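Inicio > Taller y mantenimiento > Listas de revisión > Sala de montaje

Revisión de seguridad de la sala de montaje y enmarcado: lista con comentarios
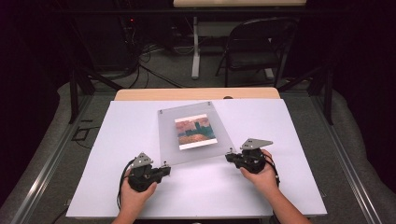

Lectura: 6 min

Usamos cookies propias y de terceros para mejorar la navegación. Puede aceptarlas, rechazarlas o cambiar la configuración en cualquier momento.

Revisión hecha el 27 de agosto de 2022 por Renu Grewal y Lutz Bauerfeind en la sala de montaje de Giltard. Los puntos siguen el orden del impreso. Debajo de cada uno va el resultado y, si procede, el comentario. La anterior es de julio y quedaron tres puntos abiertos, que se indican donde corresponde.

1. Accesos y salidas

1.1 Puerta principal libre en todo su recorrido. Correcto.

1.2 Salida trasera practicable desde dentro sin llave. Correcto. El cerrojo viejo se retiró en julio.

1.3 Pasillo entre las mesas y la cizalla. No conforme. Había dos rollos de cartón apoyados en la pared y el paso se estrechaba. Se retiraron durante la visita, pero el rollo vuelve siempre al mismo sitio. Hace falta un soporte vertical junto al almacén.

1.4 Señal luminosa de salida. Correcto. Se probó cortando el suministro del cuadro.

2. Superficies de trabajo

2.1 Tableros estables. Correcto.

2.2 Cantos y esquinas sin astillas ni aristas. Correcto con observación. Hay un canto levantado en la mesa del fondo, del lado de la ventana. De momento lleva cinta. Driss Kabbaj lo encola esta semana.

2.3 Superficie limpia antes de colocar láminas o impresos. Correcto. Recordatorio para el turno de tarde: el adhesivo en aerosol se aplica en la cabina, nunca sobre la mesa.

2.4 Piezas pequeñas recogidas al terminar. No conforme. Aparecieron tornillos y arandelas en el suelo, debajo del banco de Rondel. Es un punto abierto desde julio. Propuesta: una bandeja con borde por puesto.

3. Láminas rígidas, vidrio y plástico

3.1 Láminas almacenadas en vertical y con separadores. Correcto.

3.2 Bordes matados antes de pasar a montaje. Correcto con observación. De las 14 láminas revisadas, 3 tenían rebaba en una esquina. No cortan, pero enganchan el guante. Se devolvieron a corte.

3.3 Fijaciones de esquina apretadas a mano, sin herramienta eléctrica. Correcto. El taladro agrieta el material al final del recorrido. Noboru Nagano pide que se diga también a los suplentes.

3.4 Vidrio roto en contenedor rígido con tapa. Correcto. Estaba a la mitad. Cambiarlo cuando llegue a tres cuartos, sin esperar al viernes.

3.5 Guantes anticorte disponibles en las tallas del personal. No conforme. Falta la talla 8. Hay un pedido hecho a Setiawan, sin fecha de entrega. Mientras tanto, quien use esa talla no manipula vidrio.

4. Herramientas de corte

4.1 Cizalla con resguardo y pisón en buen estado. Correcto.

4.2 Cúteres con hoja retráctil. Correcto con observación. Se encontró uno de hoja fija en el cajón de las reglas y se ha retirado. No es de los que compra el taller.

4.3 Hojas usadas en su recipiente. Correcto.

4.4 Ingletadora: parada de emergencia probada. Correcto. Tarda en rearmarse – hay que girar la seta hasta el fondo.

4.5 Aspiración conectada a la ingletadora. No conforme. La manguera tiene un corte junto a la abrazadera y pierde. Wojciech Szulc ha puesto una etiqueta de fuera de servicio. No se corta madera hasta cambiarla.

5. Productos químicos

5.1 Envases con etiqueta original o reetiquetados. Correcto con observación. El bote de limpiador Ovex del estante alto tiene la etiqueta borrosa. Cambiarla.

5.2 Fichas de seguridad accesibles. Correcto. Carpeta azul, junto al teléfono.

5.3 Armario de inflamables cerrado. Correcto. Punto abierto desde julio, hoy cerrado: se ha ajustado la bisagra.

5.4 Trapos impregnados en cubo metálico con tapa. Correcto.

6. Instalación eléctrica e incendios

6.1 Cuadro accesible y con los circuitos identificados. Correcto con observación. El circuito 6 sigue sin rótulo. Es el tercer punto pendiente de julio.

6.2 Alargadores sin empalmes ni cinta aislante. Correcto.

6.3 Extintores colgados, con precinto y dentro de fecha. Correcto. El de la cabina estaba tapado por un abrigo – se ha movido el perchero.

6.4 Lámparas de mesa con cable entero. Correcto.

7. Primeros auxilios

7.1 Botiquín completo. Correcto con observación. Reponer tiras de sutura y suero.

7.2 Lavaojos. Correcto. Se dejó correr el agua hasta que salió clara.

Acciones y responsables

Soporte vertical para rollos (1.3): Lutz Bauerfeind.
Canto de la mesa del fondo (2.2): Driss Kabbaj.
Bandejas por puesto (2.4): Renu Grewal.
Reclamar guantes a Setiawan (3.5): Renu Grewal.
Manguera de aspiración (4.5): Wojciech Szulc. Urgente.
Etiqueta del limpiador y rótulo del circuito (5.1 y 6.1): Noboru Nagano.
Reposición del botiquín (7.1): Driss Kabbaj.

Los puntos 2.4 y 4.5 se vuelven a mirar antes de la próxima revisión general. Si la manguera no ha llegado para entonces, el corte de madera se lleva fuera y se avisa a los clientes con encargos en marcha.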